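Livgate Hand-Held Gripper Pair, Open Jaw

Supplied as a left and right set, with marker cubes

We have been renting out the Livgate pair for a while now, and it is still the one we hand to people who want to record two-handed work and have never done it before. You hold one in each hand, you do the job more or less the way you would at home, and the printed cubes let your cameras follow where each gripper goes. Most folks are comfortable with them by the end of a morning, and quite a few don't want to give them back!

The jaws are curved and open in the middle, so you can see what you are pinching. We like that a lot for soft things (sponges, cloths, foam balls), which tend to disappear inside a closed jaw. If you mostly handle flat cards or thin lids, have a look at the Betancur straight jaw first, as it gets under an edge more easily.

Small items over a sink are a good test of any pair, because both hands end up close together and the cubes have to stay in view. 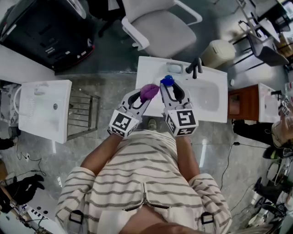 What comes in the case

2 grippers, left and right
2 marker cubes, fitted
8 spare jaw pads
Hex key and a printed setup card

Livgate or Vokport?

Beathag Moncrieff in our Illwood shop has spent many hours with both, and her advice is to take the Livgate for kitchen and bathroom jobs and the Vokport for anything heavy. The Vokport squeezes harder, but it is a tiring thing to hold up for long. She also suggests trying either one on your own objects before you order, and we are happy to set that up. The shop bench is free most afternoons in August.

Price: $500 the pair. Spare cubes sold separately.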